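Rondgate - staff and management liaison meeting, May
Held in the second-floor meeting room, 2 p.m.

Present: Sille Kirkegaard (chair), Kári Østergaard, Elínborg Briem, Jayson Aquino, Esben Ásgeirsdóttir (minutes)

1. Minutes of the last meeting
Agreed, apart from item 4, where "welcomed" was changed to "noted" at Elínborg's request.

2. Mentoring scheme for new starters
Kári presented the Blöndal proposal. Each new starter would be paired with a senior colleague and the pair would meet every fortnight. Blöndal claims that 70 per cent of younger staff leave jobs over a lack of feedback. Elínborg asked where the figure came from. Kári said it was in the brochure. Elínborg asked whether anyone had looked at our own leavers, most of whom, as far as she could remember, had mentioned pay and the rota. Kári accepted that this had not been done.
Jayson said he had been mentored under the last scheme and had met his mentor twice. He liked her, but she had no time set aside for it and neither did he. The chair asked what would be different now. Kári said there would be an app.
No decision. Kári to go through the exit interviews before any money is spent.
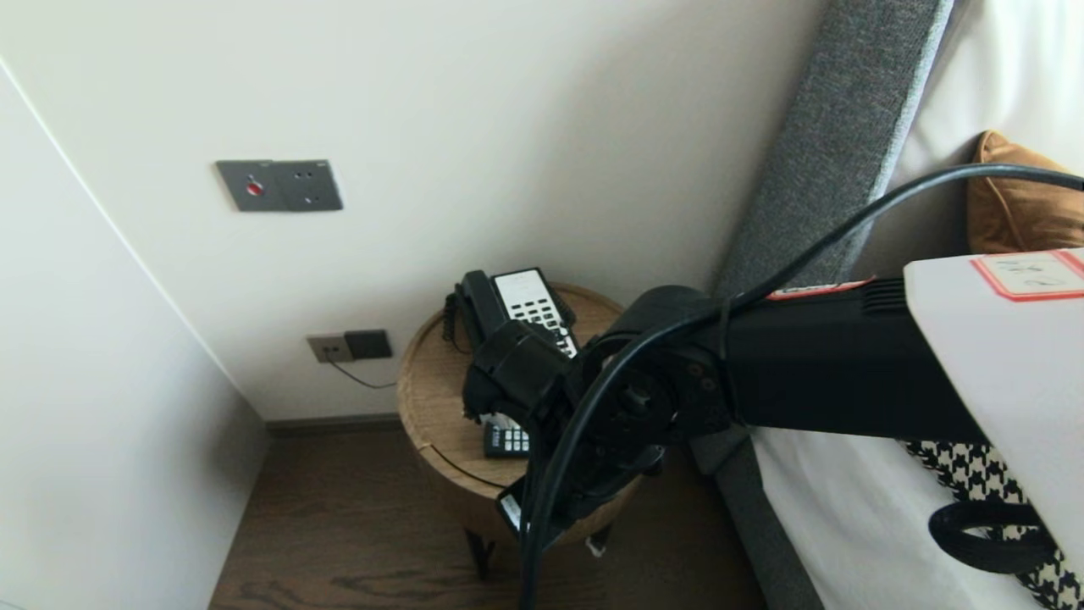
Side table and grey headboard, bedroom corner.

3. Staff survey
253 replies received. The Flultimetti report sorts staff by generation and gives each group a colour and a "motivation style". Esben pointed out that the differences between the groups were smaller than those between departments, and that the report does not mention this until the appendix. Elínborg doubted that a birth year tells a manager much - she had been put down as someone who prefers the telephone, and she does not.
Sille felt that the written comments were more useful than the charts. Many of them asked for rotas to be published earlier. The same request was made last year.
Agreed: the comments to be sent to department heads with names removed. The colour charts will not be circulated.

4. Managers' training day
Kirnent has offered a day on "leading with purpose". Jayson asked whether it covered holding a difficult conversation or handling a grievance. It does not. Deferred until Kirnent sends a proper timetable.

5. Any other business
Elínborg asked again about the broken lockers. Sille to chase.

Actions
Kári - exit interviews, summary to all before next meeting
Esben - survey comments to department heads
Sille - lockers; timetable from Kirnent
Jayson - draft note on rota notice periods

Meeting closed 3.40 p.m.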